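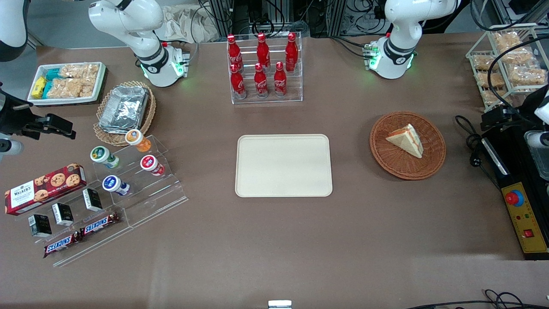 Packing a mixed tray of groceries remains a hard problem for two-armed robots. A yogurt drink bottle lying on its side, a sandwich wedge and a foil container each want a different approach, a different grip width and often a different arm. Most systems learn each item from many demonstrations and then do badly when the shop changes its stock.

The group at Stonovberg has spent the past two years on a narrower question: how much of that learning can be shared between items. Its method, called Uibo, splits every pick into two stages. The first brings a gripper to a point just short of the item and depends only on the layout of the table. The second covers the last 80 millimetres, closes the fingers and lifts. Only the second stage is trained on particular goods.

The results, released in June, cover 2043 picks by two arms working over a shared table. The goods were divided into 44 product types, with half kept out of training. On familiar types, Uibo performed no better than Cundisell, the single-stage method used as the baseline. On unfamiliar types it failed less often, and the gap was widest for rigid goods such as bottles and boxes.

Soft packaging is another matter. Clear bags deform under the fingers and return poor depth readings, so the handover point between stages is often set too high. The gripper then closes on loose film and the bag slips during the lift. Adding a force threshold at the handover reduced these failures — at the cost of slower picks.

Arm choice is still fixed by a simple rule: the nearer arm takes the item unless its path crosses the other. The authors list this as the main limit of the work. A learned rule has been tried on the Gutbridge simulator but has not yet been run on the physical arms.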